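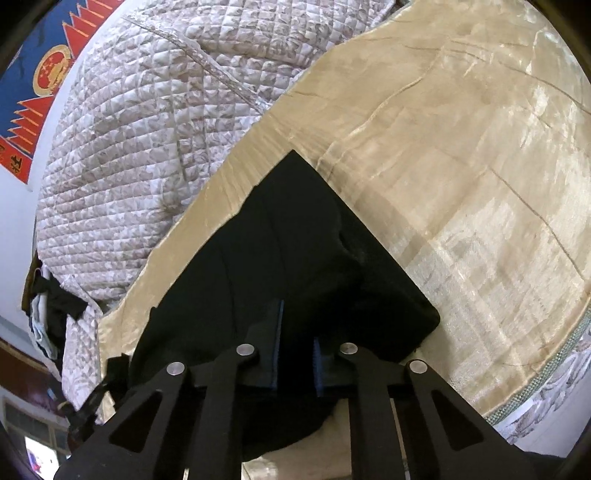
Porum: a small management game for football clubs
Project report, second semester

1. Idea of the project

In our group we all play football games, but mostly we like the part between the matches: buying players, choosing the training, looking at tables. Big titles have this mode, but it takes many hours to finish one season. We wanted to make a game where a full season can be played in one evening. We named it Porum, after the town where the first club of the game has its stadium.

2. Tools

The game was made in Ralo, a free engine which we learned in the first semester. For the player database we used a simple spreadsheet. It contains 177 players in the final version. At the beginning we planned 900, but writing the attributes by hand was too slow for a team of three students.

3. Match simulation

A match is calculated in short steps. In each step the program compares the midfield values of both teams and decides who has the ball. Our first formula gave too much weight to the goalkeeper, and many matches ended 0-0. After we corrected this, the results became more similar to a real league. The club Robles still wins too often and we did not find the error before June.

4. Testing

Five students from the Gastedik dormitory played one season each. They liked the transfer screen. Two of them did not understand how to change the captain, so we moved this button to the team page.

5. What is missing

There is no sound, and injuries are not saved when the player closes the game. We would like to repair the second problem first.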